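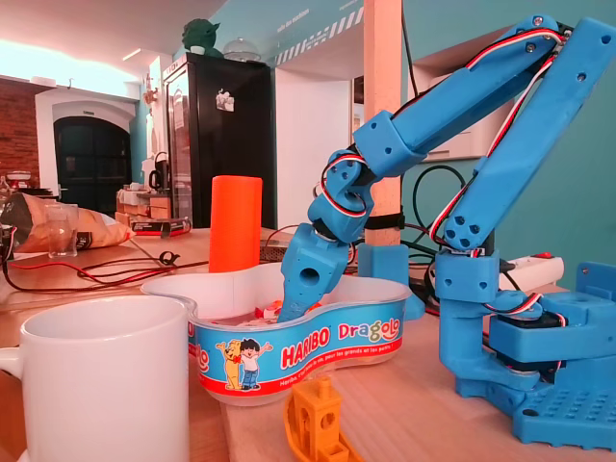

Aula 5. Boas práticas na bancada com braço impresso em 3D

Disciplina: Robótica Aplicada, laboratório Brenari
Docente: Tymofii Melnychuk

Estas notas complementam a aula prática de pegar e largar rebuçados. Aplicam-se a todos os grupos.

1. Antes de ligar

O braço tem de estar fixo à bancada. Verificar os parafusos das juntas e confirmar que os cabos dos servos têm folga em toda a amplitude do movimento. Um cabo esticado no pulso é motivo para não arrancar. O interruptor da régua fica ao alcance de quem opera e conhecido por todos.

2. Zona de trabalho

Marca-se no plano da bancada o alcance máximo do braço. Com o braço ligado, ninguém põe as mãos dentro dessa zona. Para repor objetos, corta-se primeiro a alimentação dos servos. Bebidas ficam noutra mesa. 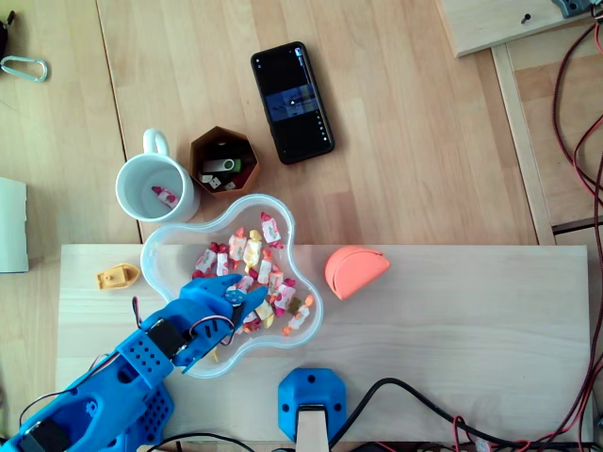

Fig. 2. Dedos da mão robótica dentro da taça de rebuçados embrulhados.

3. Velocidade e força

Os primeiros 12 ciclos de cada programa correm em velocidade reduzida. O limite de binário configura-se no ficheiro do grupo e só o docente o altera. Se o objeto ficar preso, parar e abrir a garra manualmente. Não repetir o comando.

Na largada, a garra desce até à borda do recipiente e só então abre.

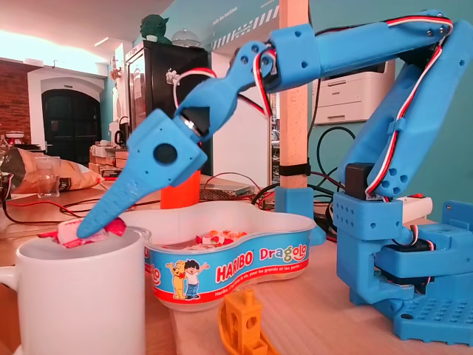 A posição de largada grava-se com o braço parado e testa-se uma vez sem objeto. Se o recipiente mudar de sítio, grava-se de novo.

4. Registo

Cada sessão tem uma folha com o nome do operador, a versão do programa e as paragens ocorridas. As peças impressas são inspecionadas a cada 4.000 ciclos. Fissuras junto aos furos obrigam a substituir a peça.

Entrega das folhas: até às 16 horas do dia seguinte à sessão.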